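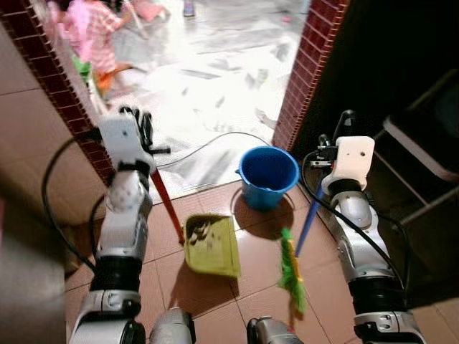
Keeping a String Instrument Healthy at Home

I play oud and a small long-neck lute for many years, and I also repair them a little for friends. Most damage I see comes from the house where the instrument lives. So I wrote down what I do in my own rooms.

Dry air

In winter the heating dries the wood and the top can sink or crack. I keep a cheap humidity meter in the case and I want it to stay between 45 and 55 percent. If it goes lower, I put a damp sponge in a soap box with holes and leave it next to the neck, never on the wood. Wring the sponge well. In June I take the box out completely, our summers here in Gavley are humid enough.

Dust under the strings

Use a soft paintbrush, one inch wide, which never touched paint. Brush from the bridge to the sound hole. For the rose I use a makeup brush, very slowly, and I hold the instrument upside down so the dust falls out and not in. Kitchen sprays and furniture polish should stay in the kitchen. Many of them contain silicone and later no glue wants to hold on that place.

Pegs that slip or stick

Pull the peg out, clean it with a dry cloth, and rub it with ordinary blackboard chalk if it slips. If it sticks, use dry soap, a very thin line. I had peg paste from Pridemier before and it is good, but chalk and soap cost almost nothing. Do one peg at a time and leave the other strings tuned — the top does not like to lose all the tension at once.

Changing strings

I change mine every 6 months, or sooner before a concert. Write the date on a piece of paper and keep it in the case. When I order a set from Vlachou I cut the envelopes and keep them also, because the thickness is printed there and I always forget it.

Where to put it

Not against an outside wall, not over a radiator, not in the car. A wall hook is fine if it has rubber and if the screw goes into real wood or brick. My hook is a Grindeck, it holds 7 kilos and the oud is much lighter than this.

The practice rug

A small rug under the chair stops the footrest from moving. Shake it outside once in a week, rosin and string ends collect in it and the short pieces of wire are not nice for bare feet.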